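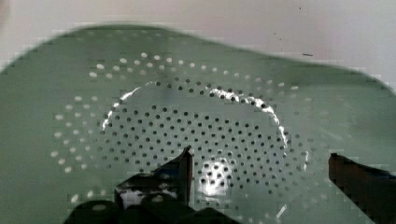

Wrist camera rules for kitchen items: where do we draw the line?

trunico_lab
Posted January 2, 2021
We're rewriting our handling rules for perforated and shiny items. The current draft says stop and re-plan if glare covers any part of the grasp area. With colanders that means we stop constantly. What do others do?

gripside
We go by the rim. If the rim edge is clear, glare on the base doesn't matter. The base isn't where you should be closing the fingers anyway.

Enache
Disagree. On a wide colander the rim can run out of view on both sides once you're close, and then you're trusting a position from 50 frames ago. Our rule is to back off until you can see where you are, then go in again. Slower, but we log fewer bad grasps.

trunico_lab
How far do you back off?

Enache
200 mm, fixed. Operators don't get to pick.

pallet_jack
A fixed distance is a bad rule. It depends on the lens and the part. At the Jeltville site we had one like that and people worked around it within a week. Write down what has to be visible and let them choose the distance.

gripside
Agree with pallet_jack on that. Also put holes in the rules as their own case. Light holes in the wall and dark holes in the base get picked up differently, and our edge detector used to treat both as marks on the surface.

Enache
Fine for trained people. We rotate new operators every 2 weeks and I want a number they can follow.

trunico_lab
I'll split it. Visible rim required before closing, fixed back-off for new operators only. Force limit stays as it is. Will post the draft in May after we've run 700 grasps with it.

pallet_jack
Log the aborted ones too. Our first version left them out and the results looked better than they were.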